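Flukside extends computer reuse program to 9 more towns

Westerberg, 30 Jan 2023 - Flukside, the Westerberg-based computer reuse company, will extend its take-back and refurbishment program to nine more towns from April. Offices, schools and libraries in the new area will be able to hand over old desktop computers at no charge and buy refurbished ones from the same depot.

The company took in 595 desktop computers during its first year in Westerberg. Most came from offices replacing their equipment on a fixed schedule, often with years of useful life left in the main parts.

A second depot will open in Hirkell to serve the new towns. It will handle drop-offs, data removal and sales. Computers that need more than a basic check will be sent on to the main workshop in Westerberg.

What happens to a computer

Each machine is logged on arrival and its storage drive is erased. Drives that cannot be erased are taken out and destroyed, and the owner gets a written record either way. The case is then opened for cleaning and inspection. Processors, memory and graphics cards are tested and either stay with the machine or go into parts stock.

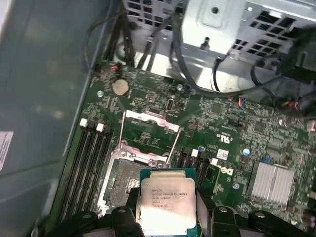
An Intel Xeon processor above an open CPU socket.

Workstations make up a growing share of what the company receives. They tend to cost more when new and are built with parts that hold up well, but they are harder to place than ordinary office machines. Flukside now offers them to technical colleges and small design firms, with a choice of memory and storage.

Machines that fail testing are stripped for parts. Metal, cable and circuit boards that cannot be used again go to licensed recyclers.

New labels and stock list

Refurbished computers will be sold under the Norurine name starting in April. Every Norurine machine will carry a label showing the processor, the amount of memory, the type of drive and the date of the last inspection. Buyers told the company that the old paper sheets were easy to lose and did not say enough about which parts had been replaced.

The full stock list will be open to the public and updated each morning. Schools and libraries can reserve machines for up to eight weeks while they wait for purchase approval. All Norurine computers come with a seven-month warranty on parts and labor. 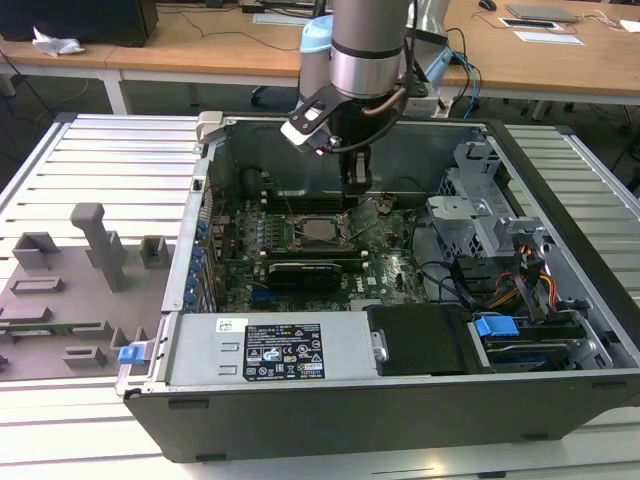 Desktop tower with the side panel off, showing the motherboard, memory slots and graphics card.

How to take part

Organizations in the Hirkell area can register now for collection dates in April. Pickup is free for larger loads - smaller numbers can be brought to the depot during opening hours. Monitors, keyboards and power cords are accepted along with the computers. Printers and televisions are not.

Private households will be able to use the Hirkell depot later in the year. The Westerberg workshop already accepts computers from households and will continue to do so on the present terms.

About Flukside

Flukside collects, repairs and resells desktop computers from its workshop in Westerberg. Its customers include schools, libraries, small businesses and households.

Press contact: Flukside press office, Westerberg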